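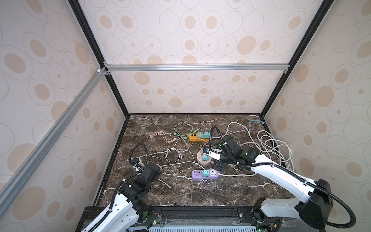

Power strips, plug adapters and charging cables on the marble-patterned surface.

Portable Power Equipment: Inspection Checklist
Softić Serviced Offices, Clakelthorpe. Form 278, revised May.
Prepared by Ognjen Omerović, Facilities

1. Each power strip lies flat, with its casing whole. PASS
2. Cords are free of cuts, kinks and tape repairs. PASS
3. No strip is plugged into another strip. PASS
4. Cables are separated and coiled when out of use. FAIL
Comment: Thin white cables were lying in loose loops. Separate and coil before storage.
5. Adapters are seated fully in their outlets. PASS 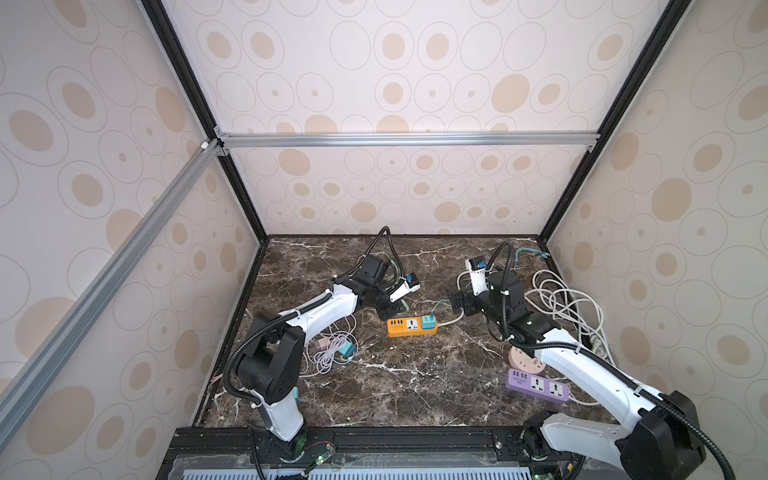 Plugs are to be checked one at a time and held by the body, never by the cord. Bent pins, scorch marks or a loose casing mean the item is withdrawn at once. Any tag must stay attached and readable, and the blue tag on the white plug should be compared with the register before the item is signed off. Items without a register entry go to the Facilities desk.

Comments (2)

zurkura_desk: Does item 4 apply to phone chargers kept in desk drawers? Ours are always in a knot.

O. Omerović: Yes, it applies to all charging cables. Please coil them individually.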